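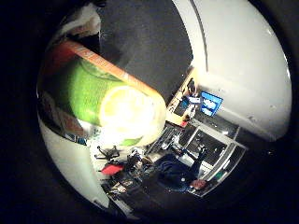 *Green cylinder close up, with the desk, the monitor and the shelving unit farther back.*

## Grarkora – room tidying set

Grarkora is a set of 464 pictures about tidying one cluttered room. It covers small objects, soft items, the desk and the shelves.

- Pictures for training: 90 percent
- Pictures for checking: 10 percent
- Labels: `object`, `furniture`, `soft_item`, `unknown`

Please use `unknown` when the item inside a compartment is too dark to name – we prefer this to a wrong guess. The color goes in a separate field, in lower case.

The label list was last changed in April. Corrections can be sent to Raphaël Bouvier, with the picture number.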